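Dratano Help Community – Simulation and Control

Evaluating grasp policies on tangled wire in simulation

Posted by Nedside Laboratory Office, February 3, 2021

Our group is assessing a grasp policy on deformable items, using a simulated Franka arm with a parallel gripper. Each trial begins with the fingers brought in low beside a clump of wire on a table. Over 1000 trials the success rate changes by as much as 16 points when only the random seed is altered.
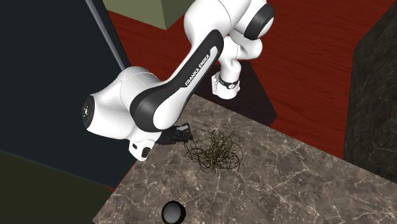
We should be grateful for advice on whether such a figure may be reported, and on how a successful grasp ought to be defined for an item with no fixed shape.

Closura Support Desk

The variation you report is not unusual where contact with thin strands is involved. We would advise the following. Fix the starting poses and reuse them for every policy under comparison. Run at least 12 seeds and report the spread as well as the mean. Define success by the height of the clump's centre of mass after a set hold – a single raised strand should not count.

chuang_user42

Had the same trouble. Try a smaller time step.

Nedside Laboratory Office

Thank you both. The time step was halved and the spread became smaller, although it remains. The centre of mass rule will be adopted for the next set of trials.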